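Portion Packs and the Stuff We Throw Out: Snack Packaging Waste in One Student Building
By Surachet Pongsiri
2022-01-05

Background

Started this because of the trash cans on my floor. Full by the second day after pickup, and when you push down on the bag it's almost all air and wrappers. Single-serve everything. Wanted to know how much of it was packaging from small snacks and whether buying bigger bags would change anything. My advisor said keep it to one building, so I kept it to one building.

The building is Achterberg, the older dorm behind the library. 11 kitchens, shared. Most people cook maybe one real meal a day and snack the rest.

What I was asking

How many small food wrappers go out of the building in a normal month. What share of them come from multi-packs (a pack of packs, basically). Would people switch to a large bag if it was cheaper per ounce.

Method

Ran it through May, the whole month, before people moved out. Every kitchen got a separate bin with a lid and a sign that said WRAPPERS ONLY, FOOD SNACKS. Collected the bags, sorted them on a tarp in the bike room, wrote down counts on paper and typed them up later. Gloves. A lot of gloves.

A wrapper counted if it held one portion of a dry snack. Chips, crackers, cookies, nuts, candy, granola bars. Drinks didn't count, neither did instant noodles because I could not decide if noodles are a snack. Torn pieces counted only if they had at least one full crimped end on them, otherwise you count the same wrapper twice.
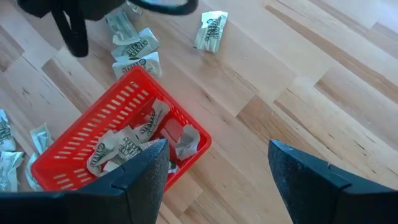
Why count wrappers instead of weighing them?

Weight hides the problem. A single-serve wrapper weighs almost nothing, so a full bin looks like a rounding error on a scale, and leftover crumbs throw the number off more than the film does. Counting is slow but you get something you can compare between kitchens.

Also did a short survey, paper slips, left by the microwaves with a pen on a string. Two pens went missing the first week.

Results

Total count for the month was 1,868 wrappers. More than I guessed, I had written 800 on the whiteboard as my bet. Candy and cookies were the biggest groups, then chips. Granola bars were lower than expected but I think people eat those walking to class and toss them outside, so the bins never see them.

Multi-packs were hard. You can't tell from a wrapper for sure that it came out of a multi-pack, but a lot of them are marked "not labeled for individual sale" and that was my test. By that test more than half of the wrappers came from multi-packs. Some brands don't print it so the real share is probaly higher.

Kitchens were not equal. The top floor had by far the most and the ground floor hardly any. Ground floor is mostly grad students, they have a big shared jar of pretzels and refill it. Did not plan for that but it ended up being the nicest comparison in the project, same building, same store down the street, very different bins.

Finals week jumped. No surprise. The bins in the two kitchens closest to the study room were overflowing and I had to empty them twice.

Prices

Went to two stores, Vatport and Trulano, and wrote down shelf prices for the same snack in multi-pack and large bag. The large bag was cheaper per ounce on everything I checked except one kind of cracker at Trulano, which was on sale in the multi-pack. Did not do this over several weeks so sales could change the picture. If somebody repeats the project that's the first thing to fix.

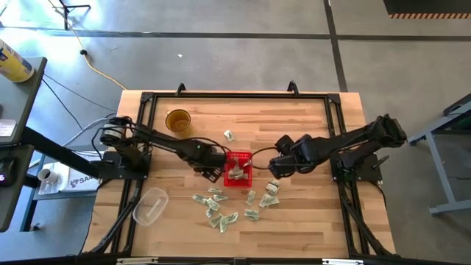

Price did not matter as much in the survey as I thought it would. People said they buy the small ones because a big bag goes stale, or because they eat the entire big bag. A few wrote that roommates steal from open bags but leave sealed ones alone. That last one I hadn't thought of at all and it makes sense, a sealed portion is kind of a unit of property in a shared kitchen.

So telling people it's cheaper probably does nothing. A container with a good lid and a name on it might do more. I asked the building office if they'd buy some for a trial. They said put it in writing, so this report is partly that.

Where the wrappers end up

Short section, ran out of time. Most snack film is layers stuck together, plastic and often a thin metal layer, and the curbside program here doesn't take it. Store drop-off takes plain plastic bags, not this. I called Geteteck, the hauler, and they said it all goes to landfill with the rest and please stop putting it in the blue bin. Some of it was in the blue bin.

Problems with the data

People knew about the bins. Some probably ate less junk that month and some for sure carried their wrappers to the bathroom trash. One bag got thrown out by cleaning staff before I counted it, so add a bit for that. The survey slips were anonymous so the same person could of filled out five. Only one building, only one month.

What I would do next

Put lidded jars in 3 of the kitchens and nothing in the others, count again. Track prices every week. Put a bin by the bathroom.

Raw counts are in the binder in the department office, second shelf, green spine.

Last updated: added the hauler's answer, fixed the kitchen table

Comments

dmk: The stale thing is real. I'm in the building and our cabinet turns a bag of chips soft overnight, it's right over the dishwasher.

Pell: Noodles are a meal. Good call leaving them out.

rosaline_t: Did you keep the sign file? We want to do this in our dorm in the spring and I'd copy the bin setup. Would also count the drink stuff, straws and pouches.

top floor resident: sorry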